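Grasp planner keeps picking the item underneath – how do I get a sensible order out of a cluttered pile?

Posted in Perception and Planning by Areeba Lashari, 2026-04-18
Tags: grasp-planning, segmentation, clutter, two-handed
Viewed 747 times

Hello all! I'm having a brilliant time getting our two-handed setup to clear a table of packaged snacks, and most of it works far better than I expected. Single items spread out on the cloth are fine. As soon as things overlap, though, the planner makes some very odd choices.

The pipeline is: head camera, colour and depth, instance masks from a small network I trained on 3570 labelled views, then a grasp scorer, then an arm picker that gives the job to whichever hand is nearer. The scorer loves big flat surfaces, so it goes for whatever has the largest clean mask, even if something else is lying on top.
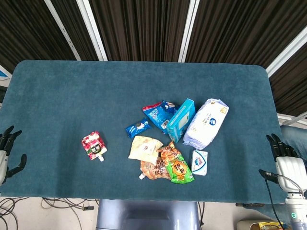
Start layout for the overlap test, head camera view.

With this layout it wants the orange-brown spouted pouch first, although the cream packet partly overlaps it and the green and orange bag lies across its edge. Second choice is usually the blue bag with the red top strip, which is tucked behind the turquoise box. The red and white pouch over on the left, with nothing touching it, comes nearly last. In 37 runs from layouts of this sort, 24 went wrong on the very first pick.

I've tried:
- raising the penalty for nearby obstacles (it then refuses to touch the pile at all)
- sorting by height above the cloth (crumpled packets give horrible depth)
- eroding the masks by a few pixels (no change that I could see)

Is there a standard way to do this? I'd like to keep it simple and fast if I can.

2 replies

Farooqui
Lovely problem, I spent most of last October on the same one. What you want is an occlusion graph. For every pair of masks that touch, take a thin strip of depth on each side of the shared border and compare the medians. If A is nearer the camera than B by more than your noise level, draw an arrow from A to B, meaning "A before B". Only items with no arrow pointing at them are allowed into the grasp scorer. Your scorer can stay exactly as it is!

A few things that caught me out:

Use the border strips only. Whole-item height is hopeless with soft packaging, as you've found, but right at the border the comparison is usually clean enough. Throw away pixels with no depth before taking the median, as shiny film leaves holes.

You will get loops now and then (A over B, B over C, C over A). Drop the arrow with the smallest depth difference and carry on.

Rebuild the graph after every pick. Things slide when you pull a neighbour out, so an order worked out at the start goes stale quickly.

Mask both hands out before you do any of this. A hand hovering over the cloth will happily become the top item of everything it crosses. I project the arm model into the camera using the joint angles and grow the outline a little, and that sorts it.

For the lonely pouch on the left, add a small bonus for free space on both sides of the grasp. Easy picks go first and the other hand gets something to do – great fun to watch when it starts working.

Cirno
have you tried just retraining with more data? mine got better with more data. also check your camera calibration

Areeba Lashari
Farooqui, this is wonderful, thank you! I had the strips going by teatime and the pouch now waits its turn behind the cream packet and the green bag. Still getting the odd loop, so I'll add your smallest-difference rule next. Cirno – calibration was redone before these runs, but I'll give it another look.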